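How to wash a jumper by hand and still have a jumper at the end

Most knitwear is not ruined by wearing it. It is ruined on a Sunday evening by someone who looked at the machine, saw a button marked with a ball of wool, and believed it. I have believed it twice. The second jumper now fits a teapot.

Hand washing takes 15 minutes of your attention and then a day or two of the jumper lying about getting in the way. It needs no skill. It does need you to resist several strong urges, chief among them the urge to wring.

What you need

A basin, sink or clean washing-up bowl. If it's the washing-up bowl, clean it first. Wool has a long memory for gravy.

A liquid made for wool or delicates. Ordinary powder is too harsh and leaves bits. I use the supermarket's own and have never been able to tell it from the one with the sheep on the bottle.

Two large towels you don't mind getting damp.

Somewhere flat.

Before it goes near water

Read the label. I know. But the care symbols are easy once you've met them: a tub with a hand in it means wash by hand, a tub with a cross through it means don't wash it at all, and a circle means it would like to go to the dry cleaner's and have you pay. If the label has been snipped out because it itched, treat the thing as wool and be gentle.

Turn it inside out, do up any buttons and empty any pockets. Check the elbows and underarms for small holes, and mend those now. A hole the size of a lentil goes into the water and something you could post a letter through comes out.

If you're unsure about the colour, damp a corner of a white cloth and press it on an inside seam. If the cloth comes away tinted, wash the jumper alone. My landlady in Allusville once washed a red cardigan with her net curtains, and the whole street had to look at them until December.

Washing

Fill the basin with cool water. Lukewarm is allowed, but people are bad at judging lukewarm, so aim for cool. Stir in the liquid before the jumper goes in — a small capful is plenty, and more just means more rinsing.

Push the jumper under and press it gently with flat hands for a minute or so. Don't rub it or swish it about. Rubbing and sudden changes of heat are what turn wool into felt, and there's no way back from felt except slippers.

Leave it to soak for 13 minutes. I arrived at that figure because it's how long the radio serial lasts. Ten would do.

Let the water out with the jumper still in the basin, and press it against the side to get rid of the worst. Refill with water at the same temperature, press again, drain. Keep going until the water stays clear. It usually takes two goes, three if you were generous with the capful.

Getting the water out

Lift it with both hands underneath, the way you'd lift a sleeping cat. Wet wool is heavy, and if you haul it up by a shoulder the shoulder will follow you to the airing cupboard while the rest stays where it was.

Lay it on a towel, roll the two up together like a Swiss roll, and lean on it. Kneel on it if you like. Unroll, move to the second towel, and do it again.

Drying

Lay it flat on something that lets the air through, away from radiators and out of strong sun. Pat it into shape while it's damp: sleeves straight, hem level, ribbing nudged together. It will dry in whatever shape you leave it, so this is the moment to be fussy. Turn it over when the top feels dry.

No hangers. You'll get two little points on the shoulders and look faintly startled for the life of the garment.

Putting it away

Be sure it's fully dry, seams included, as they're always the last to give in. Then fold it. Arms across the back, sides in, bottom half up to the neck. Bobbles can be taken off with a cheap fabric comb once it's dry, working in one direction on a flat surface.

A jumper worn over a shirt doesn't need washing every time. Hang it over a chair overnight to air and it'll be good for several more outings.
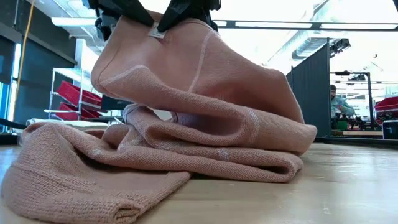
Page last changed: 13th August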